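3.2 Color and glare on shared work tables

Our second question came straight from the first round of visits. People at the Ridach and Wedero sites kept telling us that the tables were tiring to look at, and they said it long before they brought up chairs, noise or the height of the lamps. We found this exciting! Table color is cheap to change, and most earlier work on room lighting treats it as a fixed background.

We set the desk lighting to 300 lux at both sites and asked 49 adults to sort printed cards on a white, a dark gray and a pale green covering. Each person worked through 300 cards per covering, in 6 short blocks, and rated eye comfort after every block. The order of coverings was shuffled between people. Window blinds stayed closed from the first block to the last, so that the afternoon groups saw the same light as the morning ones.

Comfort ratings for pale green stayed high through the final block, while ratings for white dropped early and kept dropping. Dark gray landed in between, with a wide spread: some people loved it, and others said the card edges seemed to swim. Sorting speed hardly moved at all, which fits what the Anghel pilot had already hinted at. Figure 4 shows a pale green sheet spread over a surface.
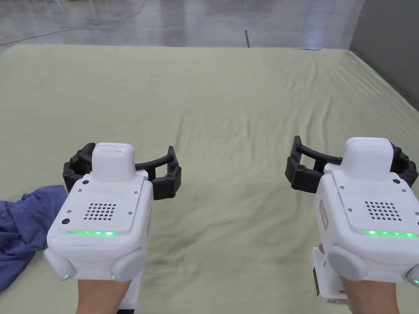
Figure 4. Pale sage-green sheet, laid flat.

3.3 Carryover between blocks

Ratings in the first block after a change of covering were noisier than the rest. We kept them in the main analysis and report the results without them in the Brarker supplement.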